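Brendel 114 Slatted Bed Base

Product pages > Bedroom > Bases and frames > Brendel 114

Item no. 883-114
Status: in stock, ships flat in two cartons

Overview

The Brendel 114 is a sprung slatted base for use inside an existing bed frame or on its own legs. It replaces the earlier Brendel base, which used fixed slats and a single center rail. The side rails are laminated beech. The slats are birch, pre-bent, and held at each end in rubber caps that slide into the rail from above. A slat can be changed without taking the base apart.

The base is supplied as two halves that bolt together at the center line. Each half passes through a standard interior door and can be carried up a narrow stair by one person. Assembly takes four bolts, which are in the hardware bag taped to the underside of the first half.

Construction

Slats: 20, birch, pre-bent, clear lacquer
Side rails: laminated beech, square edge
End caps: rubber, push fit, black
Center joint: steel plate, four bolts
Center leg: adjustable, screw foot
Finish: water-based lacquer, matte
Legs: sold separately, see Accessories

Firmness adjustment

Slats in the hip zone are doubled and carry sliding clips. Moving the clips toward the rails makes the zone firmer. Moving them toward the center makes it softer. Set both sides of a pair to the same position. The factory setting is midway and suits most foam and pocket spring mattresses.

Adjust the clips with the mattress off the base. They are a tight fit when new and become easier to move after the first few changes. Do not use oil or spray lubricant on them, as it softens the rubber caps. Dry candle wax rubbed along the slat edge is acceptable.

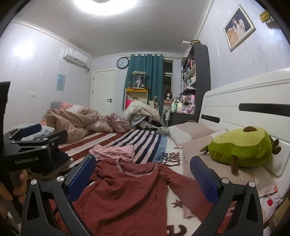 Mattress compatibility

The 114 can be used with foam, latex, and pocket spring mattresses. It is not recommended for open coil mattresses, which need a flatter and stiffer surface. Futons and thin toppers used alone will show the slat spacing and should be laid over the Stillier felt underlay.

Latex mattresses are heavy and should be turned by two people. The center leg must be in contact with the floor before a latex mattress is placed on the base. Run the screw foot down by hand until it touches, then give it one half turn more.

Fitting into an existing frame

The base rests on side ledges or on corner brackets. Measure the inside of the frame at the head, the middle, and the foot, and order by the smallest of the three. Older frames are often narrower in the middle. Where the frame has a fixed center rail, remove the center leg and rest the steel plate directly on the rail, with a felt pad between the two.

If the ledges are uneven, pack the low side with hardwood strip. Cardboard compresses and the base will begin to creak within weeks.

Care

Wipe with a damp cloth and dry at once. Vacuum between the slats when the mattress is turned. Check the center bolts after the first month of use and once a year after that. Replacement caps are sold in bags of 20.

Accessories

Salazar leg set, four legs, beech, for freestanding use
Stillier felt underlay, trimmed to size on request
Nitatden corner brackets, steel, set of four
Spare slat, single
Spare end caps, bag of 20

Delivery and returns

Both cartons are sent together. Check the number on each carton before opening; the halves are matched at the factory and the bolt holes may not line up with a half from another set. Unassembled bases may be returned in the original cartons. Bases that have been bolted together are accepted only if faulty.

Customer questions

Can the base be used on the floor without legs?
It can, but air flow under the mattress is poor. Lift the mattress once a week. Reply by Katherine Betancur, product support.

My frame is older than the current range. Will the 114 sit at the same height as the old base?
It sits slightly higher because of the slat curve. Under load the difference is small. If the headboard is low, use the lower hole on the Nitatden brackets. Reply by Matúš Hrnčiar, workshop.

Is the split version available with separate head adjustment?
The split version goes on sale in November. It uses the same slats and caps, and the spare parts listed on this page will fit both. Reply by Katherine Betancur, product support.

Page last revised Oct 17, 2024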